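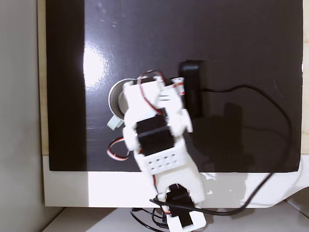
A glossy black surface with light reflected from overhead.

Black glass is glass coloured so deeply that it looks opaque. It is used for tabletops, wall panels and shop fronts. The colour comes from metal oxides added to the melt - mainly iron, manganese and cobalt. Thin pieces held up to strong light may look brown or violet.

The Pundel works in Cantero made black sheet in 2 thicknesses and employed 37 people. Its polished grade was sold as Dakelon.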